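3.2 Cell layout and upkeep

The Prado cell consists of two six-axis arms fixed at opposite sides of one table, each with a two-finger gripper and its own base connector panel. The tabletop is covered in brown material so that small coloured parts stand out in the camera views. The test object throughout is a wooden puzzle board with number and shape pieces (Fig. 2).

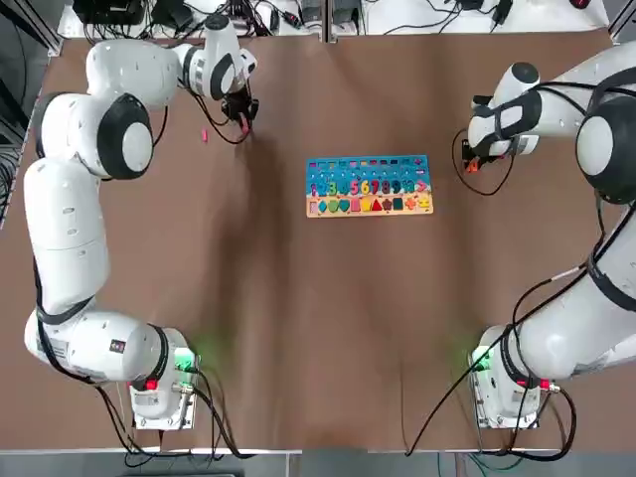
Page last modified: October, by M. Holst

Figure 2. The cell with both arms over the puzzle board; the right gripper holds an orange piece.

Cabling gave us more trouble than the arms themselves. The gripper leads run outside the links and need enough slack at the wrist for a full turn, but a loop that hangs too low will drag a piece out of its slot. Slack was set by hand with the wrist at its lowest working height and checked again after every 200 cycles. In 121 logged stoppages, 22 were traced to a lead that had worked tight at the wrist; the remainder were missed grasps and operator stops.

The supply and control equipment is kept off the working surface, behind the table. This lets a lead be changed without moving the board — a point that matters, as any shift of the board means the slot positions must be taught again.
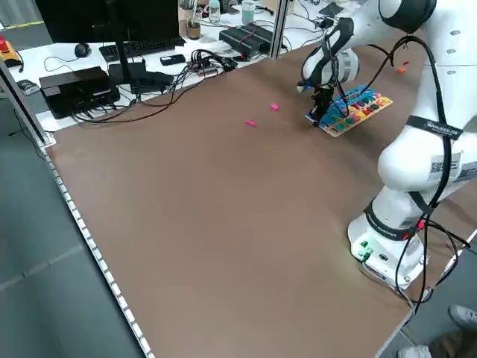 Gripper zero was reset at the start of each run with the fingers fully closed. Where the two arms disagreed on the height of the table by more than 2 mm, the base bolts were tightened and both arms calibrated afresh, following the procedure of Valente and Paiva. Finger pads were replaced in pairs.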